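**Treveo amplía su gama de láminas decorativas con acabado mármol para mobiliario y revestimiento interior**

Tanavness, mayo. Treveo incorpora a su catálogo una serie de láminas plásticas con impresión de mármol, destinadas al revestimiento de frentes de mueble, tableros auxiliares y paramentos interiores sin carga. La serie se comercializa con el nombre Charbonneau y se suministra en formato rectangular alargado o en bobina, según pedido.

La impresión reproduce un veteado de tono naranja óxido sobre fondo gris pálido y crema. El acabado de esta primera referencia es brillante. Una segunda referencia, con el mismo dibujo y superficie mate, se incorporará más adelante.

**Características del soporte**

La lámina es ligeramente translúcida. Por este motivo, el fabricante recomienda aplicarla sobre un soporte liso, de color claro y uniforme. Las juntas, ranuras o cambios de tono del soporte pueden transparentarse como líneas tenues a lo largo de la pieza, en particular en las zonas claras del dibujo. En soportes oscuros o con relieve debe aplicarse previamente una imprimación blanca opaca.

El acabado brillante refleja las fuentes de luz puntuales. En estancias con focos orientables conviene comprobar la posición de los reflejos con una muestra antes del corte definitivo.

**Preparación y colocación**

Las piezas se presentan extendidas sobre una superficie plana durante 20 horas antes de su aplicación, con la cara impresa hacia arriba. El corte se realiza con cuchilla y regla metálica, dejando un sobrante de 2 centímetros por lado que se recorta una vez fijada la lámina. El veteado no tiene sentido de montaje obligatorio, aunque en frentes contiguos se aconseja mantener la misma orientación en todas las piezas.

La fijación se efectúa con adhesivo de contacto en base acuosa, extendido con rodillo de pelo corto. La limpieza posterior admite paño húmedo y jabón neutro. Quedan excluidos los estropajos, los disolventes y los productos con abrasivo.

**Disponibilidad**

La distribución corresponde a Pevby, que atenderá los pedidos de carpinterías, talleres de mobiliario y empresas de reforma. El pedido mínimo es de casi 200 metros lineales en bobina; el formato cortado no tiene mínimo. Cada envío incluye la ficha técnica y dos muestras del lote suministrado, identificadas con su número de fabricación.

Las solicitudes de muestras y de ficha técnica se dirigen al servicio comercial de Pevby. Las consultas de prensa, al departamento de comunicación de Treveo en Tanavness.
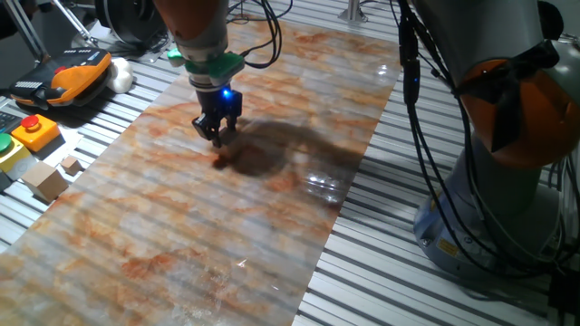 ¿Se puede colocar la lámina Charbonneau sobre un revestimiento antiguo?

Se admite si el revestimiento está firme, seco y desengrasado. Los restos de cola y las juntas abiertas deben lijarse o rellenarse antes de aplicar la imprimación.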